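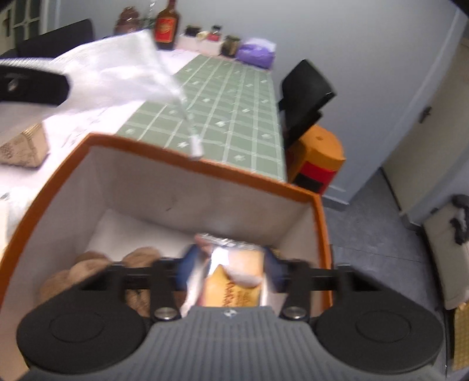 Slide 1. Wrist view from the hand-held gripper, packing task. Wrapped food item between the fingertip pads, orange-rimmed box below.

Speaker notes – "Weighting demonstrations by contact, with hand-held gripper data"
Group talk, 25 minutes plus questions. Slides by Kianoush, talk by Wiesława.

SLIDE 1 (title, leave it up while people sit down)

Good afternoon. I'm Wiesława Zalewska. The work is with Kianoush Ansari, Lajos Szénási and Kristóf Bakos. Kristóf is on the call and will take the hardware questions.

Point at the package on the slide. The pads are blurred and the lettering on the wrapper can't be read. A lot of our frames look like that around a grasp, and those are the frames this talk is about.

Also point at the background. There's a table covering with a grid on it, a row of bottles and jars at the far end, two chairs, a door. The policy gets all of that as input too. Come back to this on slide 7.

SLIDE 2 (the task)

Put groceries into an open box. Items are a mix of soft and stiff: wrapped snacks, rolls, small cartons. The operator holds the gripper and does the task by hand. We record the wrist camera, the finger opening and the pose of the tool.

We collected 213 demonstrations. Each one is a full packing run, start to finish, with all the hesitation left in. We did not cut out failed grasps if the operator recovered.

Mention that Sándor Gulyás did most of the recording. He's right-handed and it shows in the approach angles. Somebody will ask.

SLIDE 3 (the problem)

Plain behavior cloning treats every frame the same. In our runs most frames are travel: hand moving to the item, hand moving to the box. The moments where the fingers close or open are a small part of each run, and they are where the policy fails.

Play the failure clip here. The arm goes to the right place, closes a little early, and pushes the packet along the table. Let it play twice. Don't talk over it.

If the clip doesn't load, skip it and say that the arm reached the item and closed too early.

SLIDE 4 (method)

Keep this short, the equation is on the slide.

We find the contact windows from the finger opening signal. When the commanded opening and the measured opening come apart, something is between the fingers. We mark that time, then widen the window on both sides. Frames inside the window get a larger weight in the loss. The weight is 4. We tried a learned weight and it kept drifting, so we went back to a constant.

No labels by hand. No change to the network. It adds one column to the dataset.

The window matters more than the weight. Say this slowly, it was the part people missed at the practice talk.

SLIDE 5 (blurred frames)

The usual step is to throw out blurred frames. Our loader, Tendex, did this by default until May. Lajos turned the filter off by mistake while chasing another bug and the grasp results got better.

When we looked at what the filter had been removing, much of it was inside the contact windows. The hand moves fast there, and the camera moves with the hand. So we were dropping the frames we now want to weight up.

Go back to slide 1 for a moment. Our old filter threw out images with this much blur on the pads. You can still see where the package sits between them.

We keep blurred frames now. We still drop frames where the exposure is completely blown out. Glare on a wrapper is fine and stays in.

SLIDE 6 (results)

Setup first: same arm, same network, same 213 runs, same training time. Each method gets 50 trials. A trial is one item picked from the table and released inside the box. An item hanging on the rim is a failure.

Read the chart from left to right:
Plain cloning with the blur filter on is the lowest bar.
Plain cloning with the filter off is next.
Weighting with the filter on is close to that one, and I would not claim a difference between those two.
Weighting with the filter off gets 70 percent.

Say that this is one arm in one room. The error bars are wide. With 50 trials per method they have to be.

Soft packets gained the most. Rolls were already easy and hardly moved. Stiff cartons gained a little, and we think some of that is Kristóf replacing the worn fingertip pads, which happened before any of the compared trials but after the pilot. The pilot numbers are not on the chart for that reason.

SLIDE 7 (what didn't work)

Three things.

Transparent bags. If an item is inside a thin clear bag, the opening signal is noisy and the window starts late. We have no fix.

Crowded boxes. When there are already several items in the box, the policy sometimes lets go too high. The demonstrations have the same habit – operators drop things onto a pile, they don't place them – so this may be a data problem.

Background. We moved the arm to a second table with a plain top and the success rate fell. We don't have enough trials there for a bar on the chart. Lajos is running crops and color changes on the part of the image past the box. If anyone here has tried masking the background on wrist views, I would like to hear how it went.

SLIDE 8 (comparison with Hokadex)

Only show this if there's time. Hokadex is our older pipeline, with teleoperated data from the same arm. The weighting helps there too, but less. Teleoperated hands move slower, there's less blur to begin with, and the contact windows already take up a bigger share of each run.

Don't get pulled into which collection method is better. The two datasets have different items.

SLIDE 9 (next)

Kianoush is adding a second window type for release. At the moment grasp and release share one weight and we suspect release wants a longer window.

Wiesława and Sándor will record again with two left-handed operators.

The window detection code goes on the Varkley server after this talk. It reads our format only. Ask Lajos for access.

LIKELY QUESTIONS

Why not a force sensor? Cost, and the hand-held tool would get heavier. Kristóf can add to this.

Did you tune the weight on the test items? No. It was set on a separate group of items that do not appear in the trials.

Does a longer window always help? No. Past a certain length it covers the travel frames as well and you are back to plain cloning. Backup slide 2 has the curve.

How do you handle a grasp where the item slips? The two signals come together again and the window closes. A second try opens a new one. Both stay in the data.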